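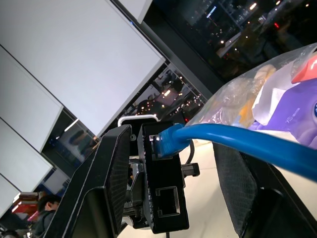

The Town That Couldn't Throw Out a Cable

Every household in Tarnton has the drawer. It sticks when you pull it, and inside is a nest of cords belonging to telephones, printers and at least one bread machine that left the family years ago. Ask the owner what a given cord is for and you'll get a long look and the word "something."

Last July the town library put out a bin by the front door and invited people to bring in whatever they couldn't name. The plan was to collect for a month and ship the lot to a scrap dealer in Temton. By the end of the first week the bin had been replaced by a bigger bin, and then by the reading room's second-best table. The final tally was 1,474 cords, of which 326 were the same gray printer cable.

What happened next will surprise no one who has ever held a garage sale. People who came to drop off cords went home with other cords. One man surrendered a shoebox and left with a shopping bag, looking ten years younger. A woman from out on Pinheiro Road drove back 55 minutes after her first visit to reclaim a charger she had suddenly remembered might fit a camera. She no longer had the camera. She was keeping an open mind.

I went in feeling superior, having already thrown out my own collection during a move. Two days later I needed exactly one of the things I had thrown out, and paid more for it than I had for the lamp it belonged to. This is the sort of experience that turns a tidy person into a hoarder, and I suspect every drawer in town began with one.

The dealer did get his shipment in the end, a modest one. The library is keeping the table up through the fall, with a small sign asking visitors to take no more than they bring. I'm told it is widely ignored, mostly after four in the afternoon, when the front desk gets busy.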